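Smoothing a jerky approach path in Flavwood

If your arm stutters on its way into a tight space, the planner is probably fine and your waypoints are too dense. Good news: it's a quick fix, and a really satisfying one!

Open the path in Flavwood and look at the waypoint count. Mine had 290 for one short reach into a PC tower. Run Simplify, set the target to 40, then replay at low speed in the simulator -- always there first.

Next, mark the cables as soft obstacles. A SATA cable arcing across the drive area will fool the collision checker if you leave it as a thin line, so give it a padded tube.

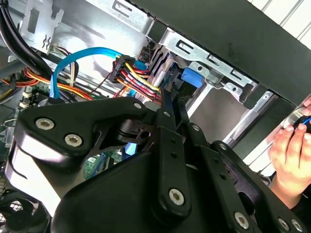
A reader using the Plomer driver wrote in to ask whether simplifying throws away the clearance checks. It doesn't, as long as you tick Recheck before saving. The planner then tests up to 4,000 poses along the new path and flags any that come too close.

Last step: set the speed cap to 60 per cent and export. If the wrist still twitches near the end, lower the blend radius and export again.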